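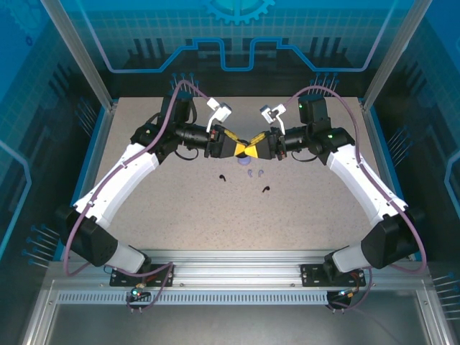

Why does the side seam on the Lim straight leg rotate toward the front of the shin after washing?

The fabric was finished with too little skew, so the twill relaxes in the wash and carries the leg panels around with it. The sewing is within spec. Full log follows.

Ticket: Leg twist after rinse, Lim straight leg, indigo
Opened by: Undow production support
Opened on: 15/08/2024
Supplier: Clarkik (fabric)
Laundry: Plundesitz
Order quantity: 2000 pairs
Fabric lot: 312
Priority: high
Status: closed, one follow-up open

Reported problem

Final inspection pulled 300 pairs after rinse and tumble dry. Of those, 91 exceeded the twist limit at the hem. The limit for this style is three percent of inseam length, measured as the distance between the side seam and the folded edge at the hem with the waistband laid flat and the rise aligned. All failing pairs twist the same way, outseam to the front on the wearer's left leg and to the back on the right. Passing pairs twist in the same direction by a smaller amount.

Shipment placed on hold. No pairs released.

Environment

Fabric is a right-hand twill, ring-spun warp, cotton with no stretch. Weight and construction match the approved sample. Pattern is unchanged from the previous season. Wash is a plain rinse with softener, no enzyme, no stone. Dry is tumble with a cool-down.

Checks done before opening

Pattern file compared against the sealed version. Grainline on front and back panels is parallel to the crease line in all sizes. No edits since January.

Notches at knee and hem checked on unwashed pairs. Front and back panels match at every notch. Operators are not stretching one panel against the other.

Inseam and outseam thread tension compared between a failing pair and a passing pair. No difference found.

Size breakdown of the failures reviewed. Failures occur in every size, so grading is ruled out.

First theory: laundry overload

An overloaded drum can rope the legs and set a false twist that looks like fabric torque. Plundesitz was asked for the load sheets. The machine was filled below its rated weight on every batch, and the failing pairs came from batches with no common machine.

Five failing pairs were wetted again, laid flat, pulled straight by hand and dried on a rack. All five returned to the twisted position. A roped leg would normally come out of that with some improvement. Laundry ruled out.

Second theory: panels cut off grain

The cutting room kept the lay sheets. Spreading was one way, face up, with the selvedge aligned on the operator's side. Offcuts from the end of the lay were checked with a set square against the warp. Warp yarns are parallel to the marker line. The weft yarns are another matter. On finished denim of this type they should not sit square to the selvedge, because the mill pulls the cloth out of square on purpose. On the offcuts from the failing bundles the weft was close to square. On offcuts from passing bundles it was visibly slanted.

This was the first measurement that separated the two groups.

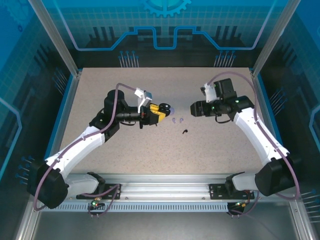
Raíssa Siqueira: Before anyone writes to the mill, please confirm that the offcuts really belong to the bundles you think they do. We had a case on the tapered fit where remnants from two lays went in the same bin and we spent a week chasing the wrong roll. Also check whether the slant was measured on relaxed cloth. If it was still under table tension the reading means very little.

Reply from production support: Agreed on both points. The offcuts were bagged by lay and the bags carry the roll tickets, so the match holds. The slant was measured on the table without relaxing. Measurements repeated after leaving the pieces flat overnight with no weight on them. Readings shifted slightly in both groups. The gap between the groups stayed.

Wash test on uncut cloth

Full-width pieces were requested from the rolls still in the fabric store. One piece was taken from each roll, well clear of the roll end. A square was marked on each piece with a laundry-safe pen and a template. Pieces were overlocked on the cut edges to stop fraying, then put through the production rinse three times with a full dry between each.

Results by group:

Rolls with the correct slant before washing moved a small amount in the first cycle and then held. Final position was within tolerance.

Rolls that were close to square before washing moved a large amount in the first cycle, moved again in the second, and held in the third. Final position was nearly the same as the final position of the good rolls.

Both groups therefore end at the same relaxed angle. The difference is how far they had to travel to get there. On cloth that was skewed correctly at the mill most of the travel has already happened before cutting. On the square cloth it happens inside the finished garment.

Shrinkage in length and width was recorded on the same pieces and is normal in both groups. This matters because the routine incoming test at Undow records shrinkage only. Lot 312 passed that test.

Supplier response

Clarkik confirmed that the lot was finished in two runs. The skew rollers were set to zero for a left-hand twill article between the runs, and the setting was not restored when finishing of this lot resumed. The mill's own inspection checks skew on the first roll of a lot only, and the first roll came from the first run.

Clarkik supplied a list of roll numbers for the second run. It matches our list of suspect rolls with one exception. The exception is a roll that spans the changeover. Its outer end is square and its inner end is slanted. It has been set aside and will not be cut.

Can failing pairs be recovered?

Two methods were tried on a small group.

Steam pressing with the leg pulled back into line gave a clean appearance on the table. After one home wash the twist returned in full. Rejected.

Opening the outseam below the knee, trimming the panels and resewing reduced the twist but left the hem narrower than spec and showed the old needle holes. Rejected.

There is no repair that meets the quality standard for this style. Failing pairs are to be counted against the supplier claim.

Disposition

Inspection of the order was extended from the sample to every pair, with bundles sorted by roll ticket. Pairs from first-run rolls are released when they pass. Pairs from second-run rolls are blocked in stock whatever the individual reading, on the grounds that a pair just under the limit after one rinse will move again at the customer's first wash. The second-cycle result above supports this.

Replacement cloth comes from a new lot. Clarkik will send a washed skew square from both ends of each finishing run with the shipping documents.

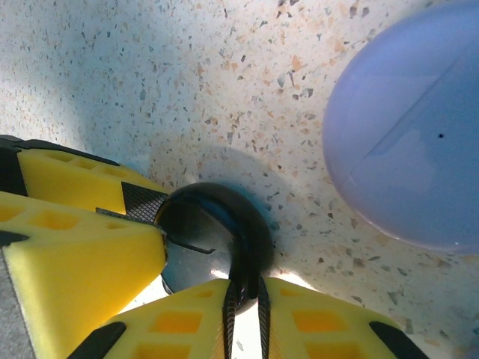 Changes to the incoming test

Step one. On receipt, cut one full-width piece from every roll where the fabric is a twill with no stretch. For stretch twills keep the current sampling until further notice.

Step two. Leave the piece flat and unweighted overnight.

Step three. Measure the weft slant across the full width and record the direction as well as the amount. A left-hand twill should slant the opposite way to a right-hand twill. A reading with no direction is to be treated as missing.

Step four. Mark the square, run the three wash cycles, and record skew after each one.

Step five. Enter skew movement in the same record as shrinkage. The lot cannot be released to cutting with the field blank.

Open item

The lab form has no field for skew direction. A request has been sent to add it. Until then, write it in the remarks box as L or R, viewed from the face side with the roll end toward you.

Ticket closed by production support. Reopen under the same reference if twist is found on the replacement lot.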